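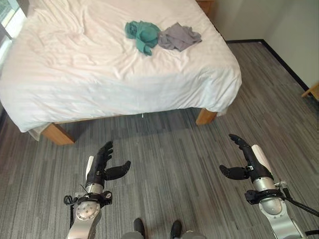 图1

4.2 从褶皱里找出"该抓的那一层"

先说分割。我们一开始对这一节的工作量估计得特别乐观,觉得衣服放在床上,颜色又不一样,随便拿个现成的分割模型就能切开,后面把时间都留给规划就行。结果第一版流水线最常犯的错,是把床品本身当成衣物。图1里就能看出麻烦在哪儿:白色被子左半边靠床头的地方堆了一大片松垮的褶子,光看局部纹理,它跟旁边那团青绿色衣服的褶皱长得几乎是一回事;而且青绿色那件还稍稍压住了灰色那件的左边缘,两件衣服的边界正好落在一堆皱纹里。所以我们最后没有让分割网络直接输出"几件衣服",而是让它先输出一张层序图,也就是每个像素属于从上往下数的第几层布,再由后面的模块去决定哪几块算同一件。

层序图的训练数据一共292段,由Saranya Chettiar和我分头标注。标注规范改过2次,第一次改是因为我俩对"袖子折回来压在自己身上算不算新的一层"理解完全相反(她算,我不算),标到一半才发现,只好把前面的全部重来。现在的规则是算新的一层,但和本体共用一个实例编号。这条规则听着别扭,用起来倒挺顺手,因为规划器真正关心的是手指从哪条边插进去会带起几层布,至于这条边属于袖子还是下摆,它其实不太在乎。

抓取点的选择放在一个叫Rollow的模块里。它读层序图和深度图,沿着最上层的外轮廓采样候选点,每个点打三项分:边缘离下层布料的高度差、局部曲率、还有手掌靠过去时会不会先碰到床沿。最后这一项是后来补的。早期版本只看布料不看床,规划出来的轨迹经常贴着床架侧梁往上走,在仿真里毫无问题,一上真机就触发力矩保护。加了这一项以后,我们顺手把接近阶段拆成了两段:双手先张开、掌心相对,停在离床前沿还有一段距离的预备位姿,等感知给出一帧稳定的层序图再往前伸。预备位姿的好处是手指不会挡住床面,坏处嘛,就是每次都得多等一会儿。

"稳定"怎么定义,我们吵了挺久。Debora Sanna主张看网络自己的置信度,我更相信时间一致性,最后折中:连续17帧里最上层轮廓的变化都低于阈值,同时平均置信度也过线,才放行。这个判据对光照变化比较敏感。床头旁边如果有窗,白天的强光会让白色床品局部过曝,深度图跟着出现空洞,轮廓就一直抖。我们试过在曝光控制上做文章,效果一般,后来改成对空洞区域降权,让它不参与投票,等待时间才算压到了能接受的程度。

还有一件值得说的事是双手分工。Rollow只管给出一对候选点,谁去抓哪个由上层的任务调度器Isura来定。它的代价函数很朴素:两只手腕的预计行程之和,再加上一项交叉惩罚。我们本来想过学一个分配策略,试了几周,July之前就放弃了,原因很没面子:学出来的策略在几乎所有情形下都跟这个朴素的代价函数给出同样的答案,偶尔不一样的时候还往往是它错。留着手写的版本,至少调试的时候能一眼看出是哪一项在作怪。

失败案例里最让人头疼的仍然是同色叠放。上面一件和下面一件颜色接近、又都揉得比较松的时候,层序图会在接触边界附近把两层并成一层,Rollow就会高高兴兴地给出一个一次抓起两件的点。目前的补救办法是提起之后再看一眼,如果悬空部分的轮廓面积明显超出预期,就放回去,把手腕绕竖直轴转90度重新接近。这个补救动作的触发条件和重试上限见4.3节。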